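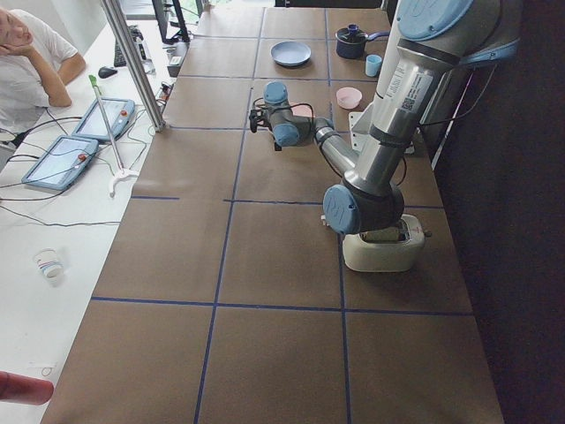
Anjana Abeysekara objects that a taped grid on a kitchen table does a job that shelves already do, and that anyone who needs lines to put down a saucepan has too many saucepans. I disagree with the first part. The second part may be true of my own kitchen.

Opinion > Household > Work Surfaces
Latest | Columns | Letters | Archive | Contact
September, by Américo Azevedo

A shelf stores things. A table holds them while they are between places: out of the cupboard, waiting to be washed, waiting to be filled. Most domestic planning deals with storage and treats the table as whatever space is left over. My argument is that the table deserves a plan of its own, and that paper and blue tape are enough to draw one.

The method is simple. Cover the table with brown kraft paper. Run tape lengthwise and then across, so that the surface is divided into large rectangular cells. Each cell takes one item or stays open. A plate fits with a margin on all sides, and so does a bowl. A saucepan needs more thought because of its handle, which should lie inside the cell or point off the table on a side where no one walks.

The size of the cell matters more than the number of cells. A cell cut to the exact diameter of a dinner plate leaves no room for fingers. In my own layout I set the short side at 39 centimeters after trying a smaller figure and chipping a rim.
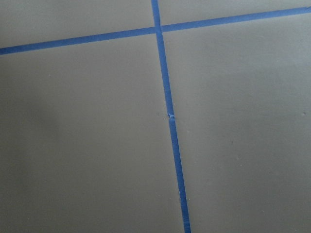

Should the tape be one continuous strip? It doesn't need to be, provided the joined ends are aligned and pressed down flat.

Crossings need more attention. Where two strips overlap there is a double thickness, and a light cup set down on it can rock. I keep cups toward the middle of their cells for that reason. Teresa Teixeira, with whom I have exchanged several letters on this, prefers to cut the cross strips and butt them against the long one. Her joints are flatter than mine. They also take twice as long, and they tend to open up when the paper moves.

The usual complaint is that the grid looks severe. I accept this. A table with pink and green bowls set out in separate rectangles has the appearance of a stockroom. But the complaint concerns appearance, and the advantage concerns use. With the dishes spread out singly, each one can be picked up without first moving another. Stacks are compact, but the bowl you want is generally under the bowl you don't.
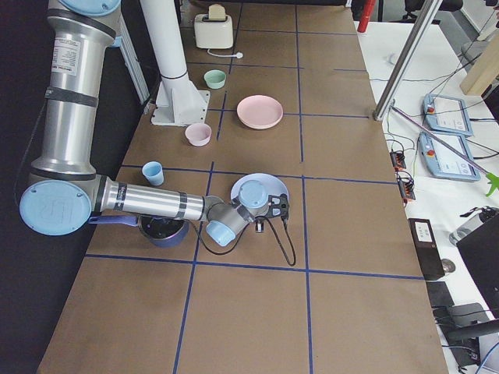
Wirnis Household Review, Issue 107, p. 39

The toaster is the difficult case. It is the only item in the usual set with a cord, and a cord ignores tape. I would give it a cell near the end of the table, on the side nearest the outlet, and route the cord along the paper where it crosses the fewest cells. Putting a toaster at the center of the grid makes it easy to reach and makes everything behind it inconvenient. Crumbs are a further cost. Paper should not sit close to a toaster that is switched on, so mine goes on a tile before it is plugged in.

Valter Louro has proposed labeling the cells. I am against it. A label fixes a cell to an object, and the whole value of the table is that its contents change between breakfast and dinner. The lines should say how much room a thing may take and leave open which thing it is.

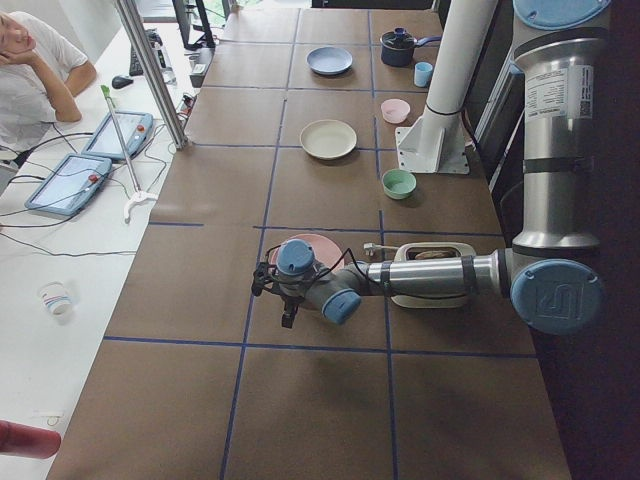 Plates and the open cell

Plates cause the most waste. They are flat, they look as though they occupy nothing, and people let them drift over the lines. A plate that straddles two cells has used both. If there are several plates on the table, I put them down the center column and reserve the outer columns for bowls and pans, which are easier to lift from the side.

At least one cell should stay open at all times. Without it, nothing can be moved except by holding it in the air. Matilde Nogueira keeps two open and considers one inadequate. On a long table she is probably right, and I intend to try it when the present sheet of paper is replaced.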